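October, afternoon, paper bench

Second try at the iron gall ink. Last batch went gritty after two days in the jar, so this time I strained the crushed galls through muslin twice before adding the iron sulfate. 100 g galls, 1000 ml rainwater, left covered overnight on the shelf by the door. Smell is the usual, sour and a bit like old tea.

Added gum arabic at the end instead of the start. Viera Michalík does it this way and her ink flows better off a dip pen. Mine still feathers on the cheap sketch paper. On the 80 lb cotton sheet from Strebel it sits nicely and the line goes on pale gray, then darkens while you look at it.

Test strips: one set in the drawer, one set taped inside the window. Godfrey wants a third set in the damp cupboard. Fine, but he has to label them, the last ones came back with no batch letter and we threw them out.

pH strips are used up. Rosimeire is ordering more. Don't use the old Jiveo ones in the tin, they read low.

To do:
clove oil, 2 drops per jar, against mold
ask Gisela if she still has the oak galls from her sister's place
rinse the steel nibs right after use, two are already pitted
try half the iron in batch C and compare on the same cotton sheet

Jars stay capped until I've written up batch C.

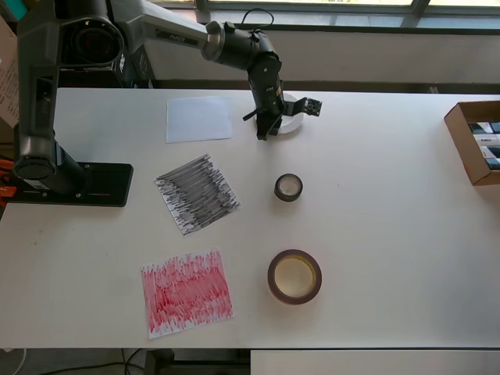
White table, arm and gripper.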